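Mellora Garment Handling Set: data card and cell rules

Summary

Mellora is a set of recorded two-arm episodes on folding, lifting and basket placement of clothing. It was recorded by teleoperation in the Jindus cell. This card covers the contents of the set, the rules operators followed in the cell, and the conditions for adding new episodes. Maintainer: Noreen Noonan.

Contents

The current release holds 142 episodes. Each episode has joint positions for both arms, gripper opening, the two wrist camera streams and one fixed camera stream. Episodes longer than 200 seconds were dropped at the review stage. Operator notes are kept in a separate text file with the same episode number.

Cell rules

1. Power. Both arms are parked before anyone reaches past the front rail. Parking in software does not count as isolation. Use the switch on the supply.

2. Cables. Check the conduit and the outer cable on each arm through the full range of the shoulder before the first episode of a session. A cable that touches the floor at any point in the sweep is re-routed and the check repeated.

3. Speed. Joint speed is limited to 10 per cent during set-up and when a new operator is at the controls. The limit is lifted by the session lead only.

4. Garments and layout. The garment to be handled goes in the back half of the floor, within reach of both grippers. Other cloth and the basket go to the back corners. Loose threads on a garment are left as found and recorded in the notes. 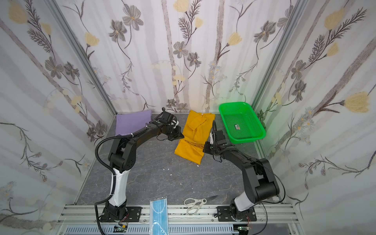 5. Hand tools. Scissors and other sharp items are logged in the session notes by type and position. An item that moves during an episode ends that episode. Do not reach in to recover it while the arms are powered.

6. Stopping. Any person in the room may call a stop. The operator releases the controls at once and the episode is marked "stopped", with no reason required at the time.

Labelling

Each episode carries one task label and one outcome label. Outcomes are complete, partial, failed or stopped. Two reviewers label separately, using the Rasis viewer, and disagreements go to the maintainer. Colour names in task labels follow the fixed list in colours.txt. Do not add shades.

Known limits

All episodes share the same patterned wall covering and floor. Models trained on this set alone should be tested against a plain background before any claim is made about general use. The 12 episodes tagged "ahonen" use the older Ahonen calibration file and should not be mixed with the rest for pose work.

Adding episodes

Submit the raw recording, the notes file and a signed copy of the cable check. Submissions without the cable check are returned unread. The next intake closes at the end of March.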